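Ramholm Municipal Accounts Monitor
Call for participants: household bill and payment panel

Hevinora is looking for 128 residents of Ramholm to join a panel that will follow what happens to money paid to the council for water and electricity. The panel starts in September and runs for 4 quarters.

Why we are doing this

Ramholm buys its water and power in bulk and sells it on to households. The council publishes what it bills and what it owes its suppliers, but the two sets of figures appear months apart and use different headings. Residents who have paid on time have no easy way of checking whether their payments were passed on. We want to put real household accounts next to the council's published ones and report on the gaps.

Our first report covered the council's own statements only. It was read at two ward meetings, and the most common question from the floor was why no residents' bills had been included.
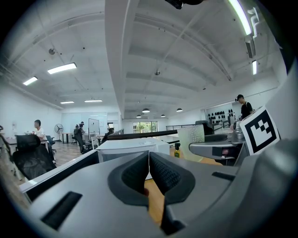 The open-plan office, with its high white ceiling.

Who can take part

You can apply if you are 18 or over, live within the Ramholm boundary and have a water or electricity account in your own name. Prepaid meter users are welcome. So are tenants, as long as the account is theirs and not the landlord's.

We would like more people from Ezzat and the wards south of the railway, where fewer residents have come forward in the past. Councillors, council staff and anyone employed by a firm with a current council contract cannot join the panel. Members of political parties can, but we ask you to tell us on the form.

What you will be asked to do

Send us a copy of each bill and proof of each payment, by post or through the Peteo upload page. Fill in a short form each quarter about supply cuts, meter readings and any letters you have had from the council. Come to one meeting during the year, in person or by phone. 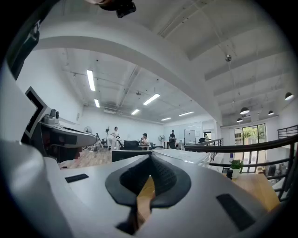
Most people should need 55 minutes a quarter for all of this. If you fall behind on a bill during the year you can stay on the panel – late and part payments are useful to us as well. Please don't change the way you pay on our account.

Payment

Each participant receives 1,000 in local currency, paid in equal parts at the end of each quarter. Bus fares to the meeting are refunded on the day. If you leave early you keep what you have been paid so far.

Your details

Names, addresses and account numbers are removed before anyone outside the panel team sees the bills. We do not share them with the council or its debt collectors. You can ask for your papers to be deleted at any time up to publication of the final report.

How to apply

Forms are at both Ramholm libraries and on the Hevinora website. Applications are open now and will close when all places are filled. We will write to everyone who applies, including those we cannot take.

Posted Thursday, March 7, 2024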